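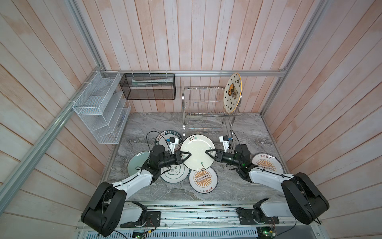

Best way to ship a set of old plates?

Posted in Moving & Storage

I need to get my grandmother's dinner plates from Vestley to my sister in Elow, nearly 300 miles. There are 26 of them and a few already have hairline cracks. I can't drive them over myself until June and she wants them before that. Do I stack them flat or stand them up? And is one big box OK or should I split them?

Sollia_Kitchen
Stand them on edge, like records. A plate on its rim takes a bump much better than one lying flat with a dozen others on top of it. Wrap each one in two sheets of packing paper, then bundle them in fours with another sheet around the bundle. Put 2 inches of crumpled paper on the bottom of the box, more on the sides and top, and shake it gently before you tape it. If you hear anything move, add paper. Split them into at least two boxes – a full one gets heavy fast and that's when it gets dropped. I'd keep the cracked ones back until you can carry them yourself.

yangst_26
just use towels, worked for me

platerail
Agree with standing them up. Towels are fine in a car but they flatten out in a shipped box. Also check the insurance before you pay for it. Mine stopped at $100 and didn't cover china unless the counter staff packed it. Take photos of both sides of every plate first, with the cracks showing. Newspaper ink can rub off on unglazed foot rings, so buy the plain paper.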